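Unirley Guest Apartments – Cleaning Team
Safety check after the start of the floor robots, September
Checked by: Hajnalka Kocsis
Present: Su-bin Yeo (day team), Esmaeil Safavi (Sadico, service of the robots)

1. Robot stops when a person steps in front of it
Result: OK
Comment: Tested in the corridor and in two kitchens. It stopped each time. Su-bin says the warning sound is too quiet when the dryer is running. Esmaeil will make it louder.

2. Charging places free of laundry and bags
Result: NOT OK
Comment: At the charger on floor 4 there were bags with used towels. They were moved during the check. Please use the shelf.

3. Floor cleared before the robot starts
Result: OK with remark
Comment: This is now the biggest part of our work by hand. Before, we mopped around our things. Now every bottle, basket and cloth must leave the floor first, and it means more bending than before. Geum-ok Pyo reported back pain in the first weeks. I ask for one small trolley per team. 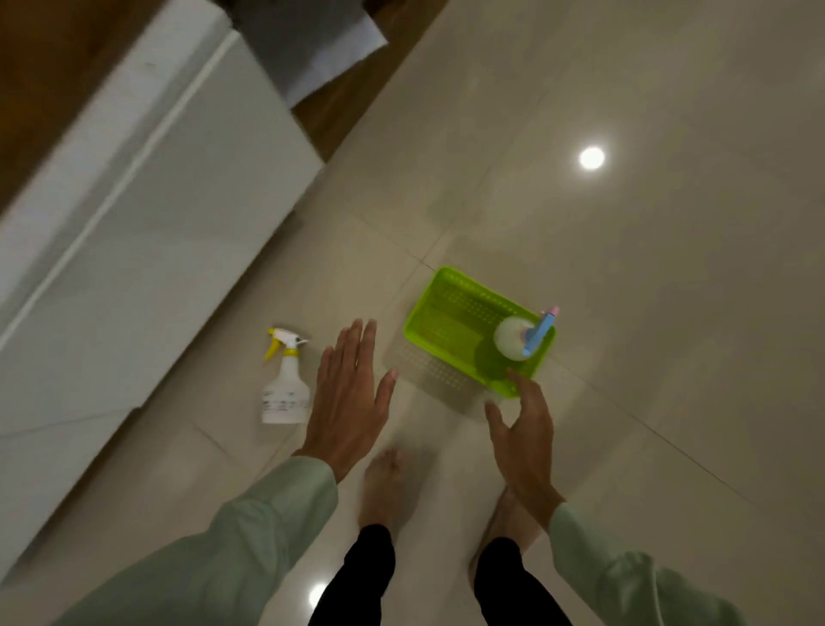 Photo: Unirley cleaning team

Spray bottles and the basket stay together and are lifted in one go. Bend the knees and keep the basket close to the body. A bottle that stands alone on the tiles is easy to forget, and the robot will push it under the furniture.

4. Footwear
Result: NOT OK
Comment: Bare feet are not allowed on polished tiles, also not for a short job. Closed shoes with a rubber sole, please. The order for new shoes is at Hattori.

5. Bottles labeled and readable
Result: OK with remark
Comment: Small print is hard to read for many of us. I propose large labels with the name of the product in Korean and English.

6. Working time
Result: OPEN
Comment: The plan counts 40 minutes for one apartment with robot. In apartment 152 it was enough, in 154 it was not – the robot waited at a carpet and Su-bin had to carry it. Ji-hoon Cha will look at the plan again. Until then, no one should hurry because of the number on the screen.

7. Emergency button known to all staff
Result: OK
Comment: Evening team still has to sign the list.

Next check: Wednesday, before the morning shift. Points 2 and 4 first.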